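Workshop tips: choosing finger pads for nested bowls

Nested bowls are a good first test when you compare grippers, because the walls are thin, curved and close together. We ran the same pick with three sets of fingers on the Surkton arm at the Plurnow bench.

Start with the fingers open and the stack centered between them. If one tip sits closer to the rim, it touches first and pushes the whole stack sideways before the other side closes.
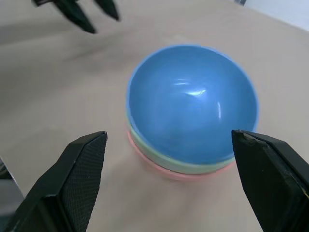
Page last changed August 30, 2018 by Naledi Du Plessis

Textured pads with a fine grid, like the one on the inner face of the left finger, held glossy bowls at a lower closing force than smooth rubber. Bare metal tips needed the most force and slipped on 53 of our picks.

To take only the top bowl, set the grip height from its rim, then lower the fingers in small steps. Too low and the bowls underneath come along — blue, green and pink all at once.

Glossy surfaces throw bright streaks into a wrist camera. Move the lamp before you touch the exposure setting.

Wipe pads with a damp cloth and let them dry. Tarek Younis replaces his at 2000 cycles; the Estano pads may need it sooner.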